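Search the list archives Go Advanced

Tags: Haunted Places, Investigations, Mills & Factories

Re: Verbruggen mill – going back in January?

Posted 11:40 pm by mill_night_owl

ok quick one because I have to be up at five. Answering the bits I can.

> Has anybody been inside the old Verbruggen mill since they
> fenced the river side? Our group did one night there and got
> footsteps on the second floor plus a door that wouldnt stay
> shut. Two of us smelled pipe smoke. Would like to go back in
> January but heard the owners want money now. Also what are
> people using for audio? Our old recorder hisses so bad we
> threw out most of the night.

Yes been in, twice. Fence is only on the river side, you still go in by the loading dock on the road side. You DO need permission now. It's 20 dollars a head and they want a signed form from each person, not one for the group. Bring your own pens lol. They lock the gate behind you and come back at 4 am, so if somebody needs to leave early sort that out before you start.

Footsteps – same. Second floor, far end, where the drying racks used to be. Heavy, like work boots, always going toward the stairs and never coming back. First visit I wrote it off as the pipes. Second visit the heat was off in the whole building and we still got it. Make of that what you want.

Pipe smoke I can't help with, never had it. One of our group smelled something sweet by the office but she'd also been eating caramel corn.

The door is a draft. Sorry. We put a strip of tape across the gap and it pulled in every time the wind came up off the river. Would not put that one in a report.

What I would look at is the stairwell. Cold spot about four steps up, maybe the width of a person. It moved on us between midnight and 2. Meter did nothing the whole time, so I dont know what to tell you there. Got one EVP, a man, sounds like "not yet" or "nettie". We had a vote and it split right down the middle. There was supposed to be a Nettie on the payroll back when the place had more than 3000 spindles running but thats from a guy at the diner so, grain of salt.

Audio: dump the old recorder. We use the Trodia, the small one, and set it on a folded towel so it doesnt pick up the floor. Had a Pleltis before that and it was fine untill the battery door broke. Whatever you get, say out loud when somebody coughs or a stomach growls. You wont remember in a week. We tagged our own noises and it saved hours.

Dont bother with the Praro app. Mine said "otter" eleven times in a row.

Wear real shoes, the boards by the hoist are soft. And if you hear the boots please write down the time, I want to compare it agianst ours. I can send our log off list, it's long and the spelling is terrible.

Might be up for January myself if there's room. Weeknight is better for me.

ok bed

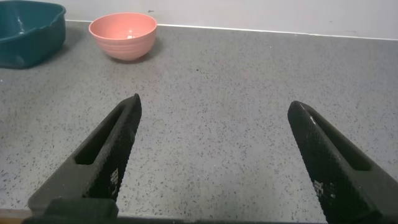
Teal basin and pink bowl on the counter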